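4.3 Comparing two grippers on the two-arm table

Run this test before you commit to a set of fingers. The Piltier fingers and the Pakar fingers both look great in the catalog, where they never have to pick up a ball.

1. Fold the left arm away from the center.
2. Bring the right arm out over the orange board, fingers down.
3. Check for a green light on the wrist.

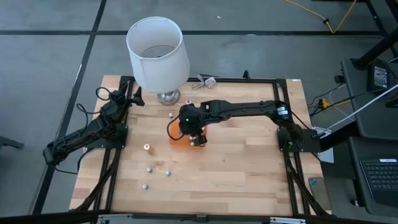 Page last changed: 1/10/22 (N. Ouellet)

4. Try each small object 17 times, then swap fingers and repeat.
5. Log every drop – including the ones you feel were unfair.

Caution: Keep the wrist cable's loop clear of the fingers. They will grip it beautifully.

Note: Recalibrate after each swap. The controller remembers the old finger length and will defend it all the way into the tabletop.

If closing force reads over 42, stop and go back to section 4.1.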